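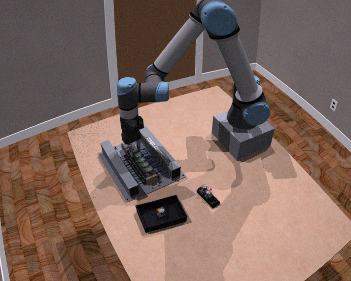
Website redesign for Tidis Guest House: project report
Web Design and Client Practice, second year
Rosario Santoro

Search this site Search Enter keywords Go

1. Background

Tidis is a guest house of nine rooms in Plikville. The owners have had a website for years but could only change it by emailing the person who built it, who charged by the hour. Room rates on the old site were out of date, and two of the rooms listed had since been joined into one.

My brief was to rebuild the site so the owners could look after it themselves, refresh the logo and colours, and keep the total cost under $2000, including the first year of hosting. I worked on it alone over one term. The site went live on May 3, 2023.

2. Research

I interviewed both owners and read through the visitor statistics for the previous month. There had been 552 visits, and 336 of those were from phones. The old layout was built at a fixed width, so phone users had to pinch and drag to reach the booking form. I treated that as the main fault to fix.

I also looked at how other small guest houses set out their pages. Most put the rates one click from the home page. Tidis had them in a PDF.

3. Branding

The owners wanted to keep the wattle sprig from their front sign. I redrew it as a single-colour outline so it would still work at a small size in the browser tab. The old maroon was replaced with a dark green, and body text is now charcoal on off-white. I offered three typefaces and they picked the plainest.

4. Build

I chose Padex as the content system over Younis. Younis had better templates, but its editor kept dropping image captions when I tested it, and the owners add captions to everything. Setting up page types for rooms, rates and local walks took most of the first fortnight.
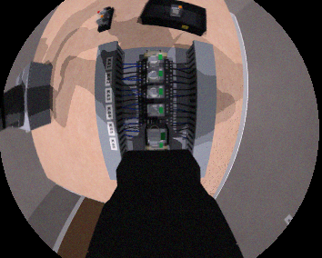

Naming was the part of the build I got wrong at first. I had called the room entries things like "Garden front" and "Garden front new", and after a few weeks I couldn't tell which was live. I ended up with short codes: R1 to R9 for rooms, W1 onwards for walks. The codes show only in the editor. Visitors still see the full room names.

Around 40 photos were moved across from the old site. I resized them all and rewrote the alt text, which had mostly been left blank.

5. Testing

Five people tried to find a rate and send a booking enquiry on their own phones. Four managed it without help. The fifth missed the menu button, so I added the word "Menu" beside the icon. One owner then updated a room rate while I watched and said nothing.

6. What I would change

I left the enquiry form until last and it needed more time. Dates can still be entered in the wrong order. I would also get the photo captions from the owners earlier, as the final ones arrived the night before launch.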